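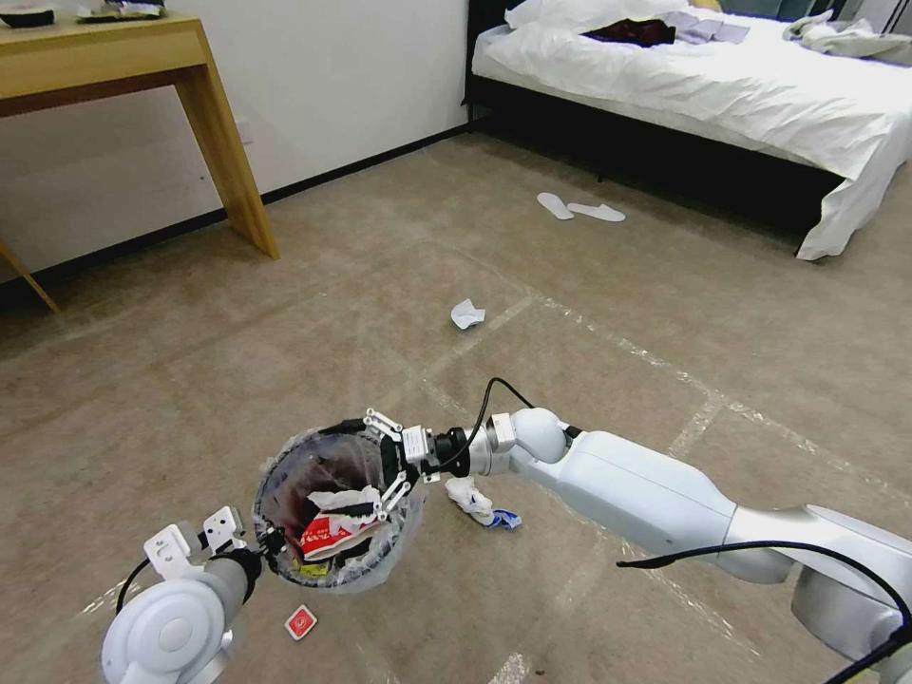 Housekeeping Supply and Waste Section, Abella Hospitality Maintenance Club

Visit report: Clirlow liner plant and sorting hall, June

The Clirlow site makes polyethylene bags and liners for hotels, offices and clinics. Our section buys guest room liners from it through a distributor, and the visit was arranged after members raised questions about gauge, fit and recycled content. The tour started at 9 a.m. at the goods entrance and ended in the test room shortly before lunch.

Resin intake

Resin arrives as pellets in bulk trucks and is blown into silos on the north side of the building. Virgin and recycled material are kept in separate silos and blended by weight at the extruder. The clear room liner carries less recycled content than the black and gray lines, as reprocessed film has a yellow cast that hotels tend to reject. The plant would not give us the exact blend. It did show us pellets of both types side by side, and the difference in color is plain even before extrusion.

Film blowing

The hall holds 6 blown film lines. Each one melts the resin, pushes it through a ring-shaped die and inflates it into a vertical tube, which is cooled by air on the way up and flattened between rollers at the top. Thickness is read continuously by a sensor that travels around the tube. When a thin band shows up, the controller adjusts the air at that part of the ring. The operator on the second line told us that drafts from the loading door were once the main cause of uneven film. A curtain has been fitted and the door is now kept shut during runs.

Noise is moderate. Ear protection was handed out and is needed near the granulator, where edge trim is chopped and fed back into the same line.

Conversion

Flattened tube goes to the bag machines on the floor below. A heated bar seals the bottom, a perforating blade marks the tear line, and the web is folded and wound without a core. We asked about the seal type. Room liners get a flat seal. Heavier sacks get a star seal, which leaks less at the corners and spreads better in a round container. Several members use flat-seal liners in round wastebaskets, and the plant considers this acceptable for dry waste such as paper and packaging. For bathrooms it suggested the star seal in the same size.

Liner size is still the most common ordering mistake. The plant's rule is to measure the outside circumference of the basket at the rim, halve it, and add a small allowance for the flat width. Length is basket height plus half the base diameter plus the overhang. A bag with too little overhang slides down when something heavy is dropped in. One with too much is untidy and uses film for no purpose.

Test room

Drop tests are done with a bag of dry sand. Tear and puncture tests are run on strips cut from the start and end of each roll. We were shown one batch on hold for weak bottom seals; it had been made just after a heater change and will be reground.

Sorting hall

The second building is run by Hullero and takes back used film from commercial customers. It accepts up to 81 bales per shift. Most of this is pallet wrap. Used room liners are not accepted at present, even when clean -- the sorting cost is higher than the value of the film. Members who have been setting liners aside for collection should stop doing so.

The wash line was down for maintenance, so we saw only the bale opener and the hand sorting belt. Labels and tape are the main contaminants.

Points for members

Cartons of the clear liner now hold 600 pieces. Check reorder levels in your stock sheets.

The Nudeck dispenser box fits a standard cart shelf but not the narrow cart. Samples are in the section cupboard.

Minimum order for a custom size is 5 pallets -- too much for any single member property. A joint order is possible if the sizes can be agreed.

Site access is step-free except for the walkway above the film lines. Closed shoes are required and parking is behind the silos.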